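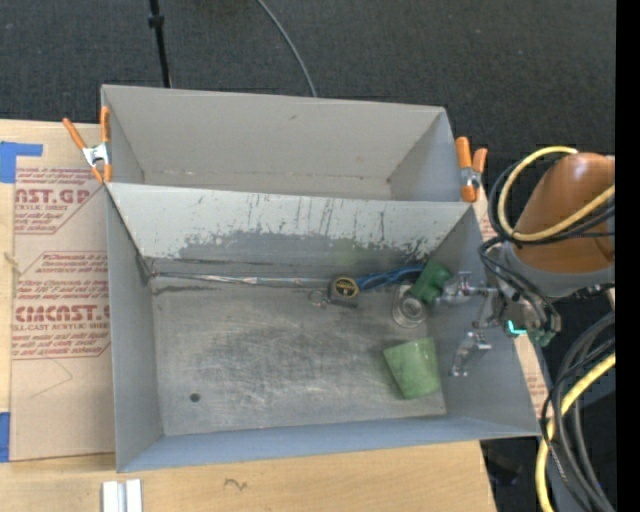 Gripper swap week at the bin cell

We finally got to do it! After months of saying "we should really try the other fingers," Mei-kuen Man and I cleared a week on the calendar and ran every set we own against the same bin of junk. This page is the picture side of it, with notes. The numbers are still being cleaned up and will go on the project page once Pichit Wattanapong has checked my math (he has found two mistakes already, both in my favor, sorry).

The plan was simple. Same arm, same bin, same mix of everyday objects, four sets of fingers. Each set got 40 tries a session, and we kept going until we ran out of afternoon. Across the week that came to 2000 tries, and I think I watched most of them.

The cell

Two gray metal bins, one behind the other, held together where they meet with orange-handled spring clamps. I know there are nicer ways to join bins. The clamps come off in two seconds when you want to change the layout, and we changed the layout a lot.

There's still acrylic sheet in its brown paper under the front bin, with the red printing showing. Mei-kuen has plans for that sheet and I have been told not to drill it.

If you look at the far wall of the front bin you'll see scratches running down it and a ragged darker band where the surface is worn. Metal fingers and metal walls are a rough pairing. A wall pick (anything sitting tight against the side) is the hardest thing we ask for, and it's where the four sets came out most different from each other.

The objects

I love this part. We wanted things that fail in different ways, so the front bin has a mix: a bundle of bright blue cord, a light green cup on its side, a clear round-based container, a small metal key ring, a dark green blocky thing, and a round black and yellow piece that looks a lot like a little tape measure. There's also a long shiny strip lying flat along the base of the far wall, and good luck with that one.

The clear container is the camera's problem more than the gripper's. You can see the gray floor right through it, and our depth readings around it were all over the place. Kamath, the vision code we run, sometimes put the grasp point under the floor of the bin. Pichit added a check for that on the second day and things calmed down a lot.

Cord is just fun. The loops catch on everything. We had picks where the fingers closed on one strand and brought up the lot, and we argued for a good ten minutes over whether that counted. (It counts. I won.)

The fingers

The silver jointed fingers are reaching in over the right wall, with the upper one right at the dark green block. We call this set the Ullel. It's long and thin, and it's the one I'd keep if I could only keep one. It gets into corners the fat fingers can't even start on. Its best session was also the best session of the whole week, by anybody's count.

The Plaltine set is shorter, with soft pads. Wonderful on the cup, wonderful on the clear container, hopeless on the key ring. The pads just ride over it. Mei-kuen thinks a small fingernail edge would fix this and she has one drawn up.

Maklow is a plain parallel pair and came in second, which surprised me. It's boring in the best way: you tell it to close and it closes. I'd hand it to a new student on day one.

The fourth set is our own print, and we retired it after 211 tries when a knuckle cracked. Version two is on its way!

Wiring and lights

Yellow cable looped over the orange-brown cover, black ones following it for much of the way, and a big coil hanging down beside the table. We left plenty of slack on purpose. Last September we lost an entire day to a connector that pulled loose every time the wrist turned past 70 degrees, and I'd take an ugly coil over that any day.

The turquoise light at the wrist is my favorite thing on the whole rig. We set it up as a status light, and after a week you stop reading the screen and just watch for the color.

What we'd do differently

Take notes by hand as well as in the log. Shuffle the objects between every session, including the ones when you're tired. Swap fingers in the morning, when you still have the patience to find the tiny screws.

Mei-kuen also wants a softer liner for the bin walls so we can try wall picks at full speed. I'm all for it, as long as we run the bare metal a few more times first so there's something to compare with.

Next up is the same set of fingers with the camera moved closer in. If you have a gripper you'd like to see in this bin, write to either of us. We have bolts in every size and we are very easily talked into things.

Page last updated 15th December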